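Reading time: 2 minutes

What Happens to Small Towns When the Aid Money Moves On? A Report on Our Term Project

When our group picked this topic we were thinking of big things, the kind that get argued over at summits, and it took us a few weeks to see that we would learn a lot more by looking closely at one place. We settled on Flundanmont, a market town up in the hills where the Pralell fund paid for a water scheme, a clinic and a training center, and then, nine years later, shifted its giving to another region altogether.

We read the fund's yearly reports, which were friendlier reading than we expected (long, but friendly!), and we held four phone calls with people who live in the town or used to. Everyone was very patient with our questions, and with our bad line.
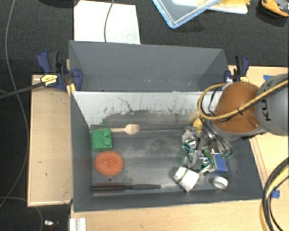

A robot arm reaching into an open gray bin.

The training center was the part people most wanted to talk about. Its courses were set up with Ocampo, the company that was then the biggest employer in the valley, and for nearly two years after the grants stopped it kept going on student fees alone. Then the fees went up, and families from the outlying villages, who had the longest bus ride as well, began to drop out. The clinic has had an easier time, mostly because the district had agreed in writing to take over the wages before the fund left.

We had hoped to compare all this with Clunico, down on the coast, where the handover was planned from the start. We only got through half of those reports, so we have left that chapter thin and would love for next year's group to pick it up.

Related
Who Pays for the Bus? School Travel in Hill Districts
Debt Relief in Plain Words
Clunico: Notes From a Planned Handover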